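Plallik reordena el pasillo de limpieza del hogar en sus supermercados

La cadena Plallik ha terminado en julio la reorganización de la sección de detergentes y limpieza en 20 de sus establecimientos. El cambio agrupa el jabón en polvo por marca y formato y deja los líquidos en estanterías aparte.

«Los clientes nos decían que tardaban demasiado en encontrar su detergente, sobre todo los que compran bolsas grandes», explica Moushumi Jayasinghe, responsable de surtido. El proyecto se ha desarrollado durante 4 meses con la consultora Castonis, que se encargó de los planos de cada tienda.

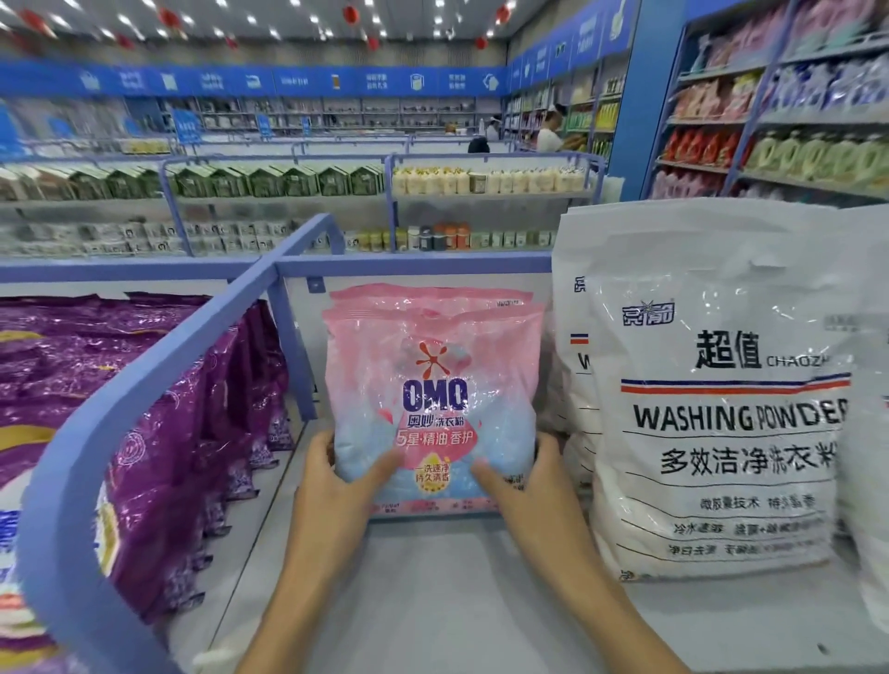 Bolsa de detergente en polvo OMO en el pasillo de limpieza del hogar. A la derecha, bolsas blancas de otro detergente en polvo.

En la nueva distribución, las bolsas de polvo se colocan de pie y con el frontal hacia el pasillo. El surtido de la sección suma 55 referencias, entre ellas varias de importación. Los precios no varían con la reforma.

Tahsin Howlader, jefe de operaciones, indica que el personal de tienda recibió formación sobre reposición antes del cambio. Plallik prevé aplicar el mismo esquema a la sección de higiene personal el próximo año.

Contacto de prensa: Eylül Yurt, departamento de comunicación de Plallik.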